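Olga Escobar and Gil-soo Jang
November

We use cookies to remember your reading preferences. Accept / Manage

3.2 Open cubbies and the visibility of fruit

Anyone who has shared a kitchen will know the sad bowl in the corner, where the pears at the bottom are found a week too late. Our interest in open shelving began with that bowl, and with a remark by Ye-rin Shim that people eat what they can see and forget what they have to dig for. We therefore asked households in the Umska study to give up the bowl altogether and to keep their fruit in a Storwood unit of square cubbies, one piece to a cubby wherever there was room, for 7 weeks.

The arrangement looks extravagant at first, and several households told us so quite firmly. A single fruit in its own square does, though, have the great merit of being easy to tell from its neighbours, even when the colours are close or the light is poor (Figure 4). Of the 80 households that began, almost all kept to the one-piece rule, though a few slipped back into piling up their apples.

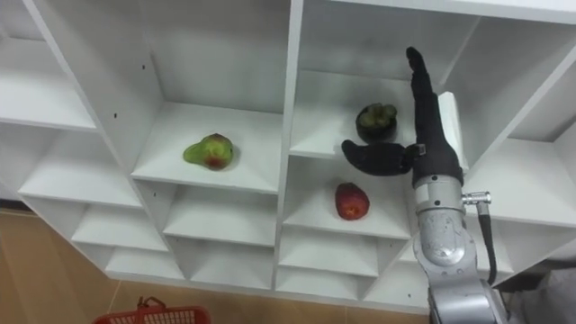

Figure 4. Mango, mangosteen and red apple, each in a separate cubby of a white shelving unit.

3.3 What the diaries told us

The households returned 467 diary pages between them, which Dong-hyun Hwang read through twice – a labour for which we remain very grateful. Soft fruit was mentioned far more often than we had expected, usually with a note on who had eaten the last of it.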